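Two-Arm Sorting Exercise: Setup and Run Guide

Robotics Club, Galtari Workshop
Written by Florencia Ojeda, updated 2024-06-13

Use this page if your team has finished the single-arm exercises and is moving on to the two-arm station. You will teleoperate both arms to handle light, crumpled pieces around two clear tubs, record your attempts, and hand in a short log. Read to the end before you book the station.

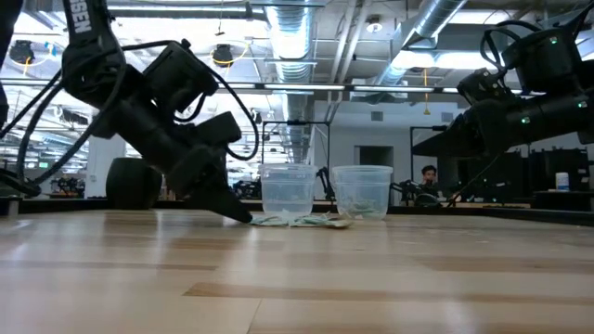
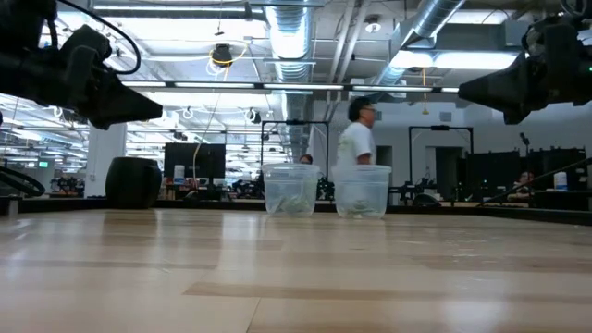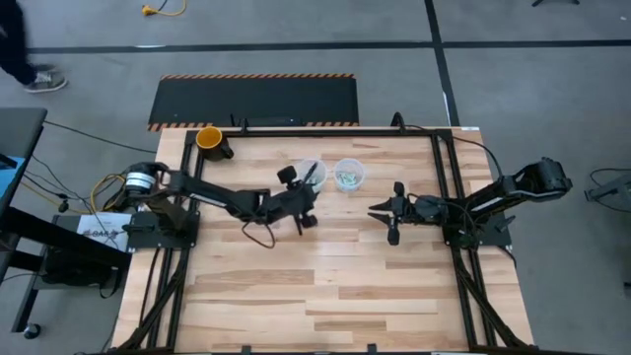 The two-arm station with the clear tubs and pale green pieces. In the first picture the left gripper is down at the pile on the table.

What you need

Two people per team, one driving and one on the log. Switch after every block of attempts. You also need two clear tubs of the same size, one bag of sorting pieces from the Jama shelf, the station checklist, and your team's log sheet.

The pieces are light and don't keep their shape, so they are harder to pick up than the blocks from the earlier exercises. Expect your first few attempts to go badly.

Step 1: Set the table

Put both tubs near the middle of the table, side by side, within reach of both grippers. Leave enough room between the tubs and the far edge that an arm can come in over the rim without bumping the rail.

Spread the pieces in front of the tubs. Keep the pile low. A tall pile looks easier but the gripper tends to push it over, and then you spend the rest of the attempt chasing pieces.

Step 2: Home the arms

Make sure everyone's hands are off the table. Say "homing" out loud and wait for your partner to answer. Press Home on the left arm, let it stop, then do the right. Check that the cables hang free on both sides. If a cable is pulled tight or lying under a gripper, stop and ask Leonidas Chrysikopoulos or whoever is on duty.

Step 3: Practice without pieces

Drive each gripper to the rim of its tub and back out five times. Go slowly. You are looking for the height where the fingers clear the rim without a lot of wasted lift. Write that height on the log sheet. Do the same for the table surface, where the fingertips should touch without pressing.

Step 4: Run the attempts

Each team does 30 attempts, split into two blocks. An attempt goes like this:

Start the recording.
Close one gripper on a piece at the edge of the pile.
Lift straight up until you are above rim height.
Move over the tub and open the gripper.
Return the arm to its start position.
Stop the recording and mark the result.

Use the other arm to steady the tub if it starts to slide. Touch the outside wall low down, near the base. Squeezing at the rim bends the plastic, and the tub springs away when you let go.

Come at the pile from the side, with the fingers only a little open. Lautaro Paredes's team tried coming straight down with the gripper wide open and dropped most of what they picked up. Two or three pieces at once is fine — mark it as one attempt and write "multiple" in the notes column.

Step 5: Fill in the log

Mark each attempt as placed, dropped, or missed. Dropped means the piece left the table and fell before it reached the tub. Missed means the gripper closed on nothing. If you had to stop because of a fault, write the time and leave the result blank. Don't repeat the attempt to fill the gap.

Keep the notes short. "Left wrist too low" is useful. "Bad try" is not.

Common problems

A piece sticks to the fingertip after you open. Close and open once more over the tub. Don't shake the arm.

The arm lags behind your hand. You are moving too fast. Stop, let it catch up, and start again at half the speed.

Both grippers end up over the same tub. Back the right arm out first, always. Having one rule saves an argument.

Ending your session

Park both arms, stop the recorder, and check that your files are in the Navarrete folder under your team name. Put the pieces back in their bag and stack the tubs.

Logs go to Graciela Saavedra. Teams that miss their slot can ask Inês Valente for one of the spare ones at the end of June. The next exercise uses the same table setup, so keep the heights you wrote down in Step 3.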